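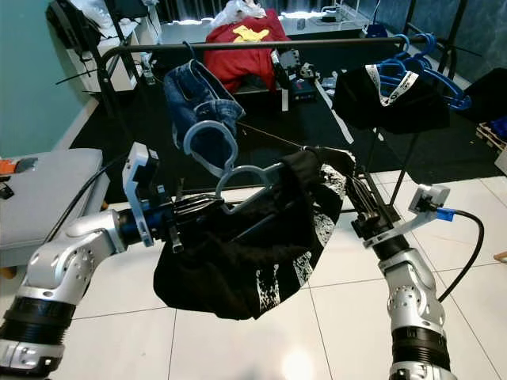 Black T-shirt with white print, on a light gray-blue plastic hanger

Care of printed T-shirts on the shared rail
Board: Household and Laundry

Posted by Sullik, Jul 5, 2025
Members are invited to comment on the draft guidance for the Horkgate clothes rail. The present wording asks that T-shirts be placed on hangers and that jeans be folded over the rail. I should be grateful for views on whether dark printed garments require a separate rule. 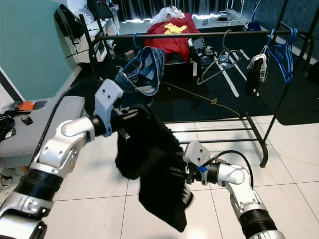 The draft also asks that spare hangers be kept together at one end of the rail. This has been the practice since April and I propose no change to it.

Reply from Bíró
I support the draft, with one reservation. A hanger should be inserted from the hem. Forcing it through the neck stretches the collar, and three of my own shirts have been spoiled in that manner.

Reply from Tralach
I must disagree with the previous contributor. A plastic hanger of ordinary width passes through most collars without harm. My concern is the print. Where a shirt is left bunched, the design creases and may in time crack. 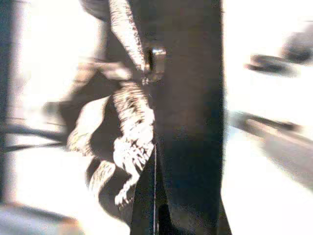

I would therefore ask that printed shirts be shaken out and hung the same day, and never ironed directly on the design.

Reply from Bíró
The point about the print is accepted. The point about collars is not.

Reply from Sullik
Both comments are noted. Rule 19 will be amended as follows, and the collar question will be left to the owner of the garment. 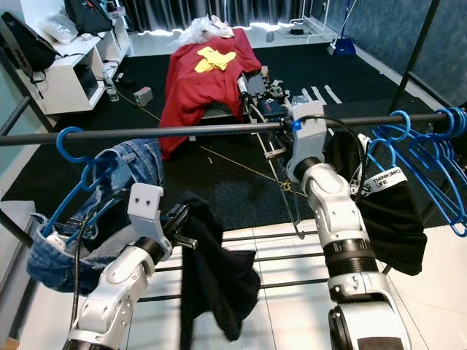

Rule 19 (revised wording)
Printed T-shirts shall be shaken out and placed on a hanger on the day of washing. Jeans may be hung over the rail or on a hanger.

Reply from Tralach
Agreed. Please correct "jeans may be hung" to "jeans should be hung".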